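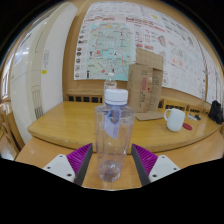

Empty bottle on the sorting table, label still partly attached.

Progress report to the Awwad Fund: Skidthorpe Bottle and Container Recovery

Hello again to everyone at the Fund, and thank you for your patience with this one, which was meant to reach you before the December break and has instead been finished in the first quiet stretch we've had since. It has been a busy half-year at Skidthorpe and I'm very glad to have so much to tell you.

Containers handled

We took in 3370 drink containers over the reporting period, against 1823 in the one before. Most of the growth is clear plastic, the ordinary water and soft drink sort, and a good share of it arrives in shopping bags from households on the Clallska side of the creek, where we only began collecting in the winter. Glass has stayed flat. Cans went up a little and then down again when the footy season finished, which anyone who has stood at our gate after a home game could have predicted!

What has changed at the table

You'll remember that in our last report we were still tipping everything into one big tub and sorting it on our knees. With the first part of your grant we've moved the whole job up to table height, and the difference to people's backs has been wonderful. Bottles are stood upright and looked over one at a time before they go anywhere. It sounds slow, and for the first couple of weeks it really was, but people get their eye in quickly and the bags going out are far cleaner than they used to be.

Caps have taken up more conversation than I would have believed possible. Our old habit was to pull every cap and keep it in a separate bucket, and then the Tedum depot changed its instructions and asked for caps left on, so we had a month or so of both systems running side by side depending on who was rostered. We've now settled on caps on for anything going to Tedum. The bucket has been kept for the school's mosaic project, and they are always after more blue ones.

Labels are the other sticking point (sorry). Paper comes away easily after a soak. The printed film sort tends to tear and leave a piece behind around the shoulder of the bottle, and we were spending far too long picking at it. Tedum has confirmed that a bit of leftover label is fine as long as the bottle is empty, so we've stopped fussing – a small thing, but it has given us back a good part of every session.

Things that have been harder

Storage, mainly. Uncrushed bottles take up a tremendous amount of room and we filled the back store twice before the truck could get to us. We have asked for 2 extra pickups in the coming period and had a friendly reply, though no dates as yet. We also had a patch of very hot weather when the smell from half-finished soft drinks brought in every ant in the district. There is now a rinsing tub outside the door and a sign asking people to empty their bottles at home, which most of them kindly do.

Money

We have spent nearly all of the equipment line, on the table set-up, the tubs and the signage. The transport line is underspent for the reason given above, and we'd like your permission to carry the balance over to pay for those pickups. The full statement is attached at the back.

Coming up

We hope to open a drop-off point at Clallska itself – the hall has offered us its side porch – and to print a one-page guide to caps, labels and rinsing that can go home in the bags. I'd love to send you a draft before it goes to the printer, as your comments on our last leaflet were so useful. If any of you are passing through Skidthorpe, please do drop in of a morning. The kettle is generally on by half past nine.

With warm thanks,
The Coordinator, Skidthorpe Bottle and Container Recovery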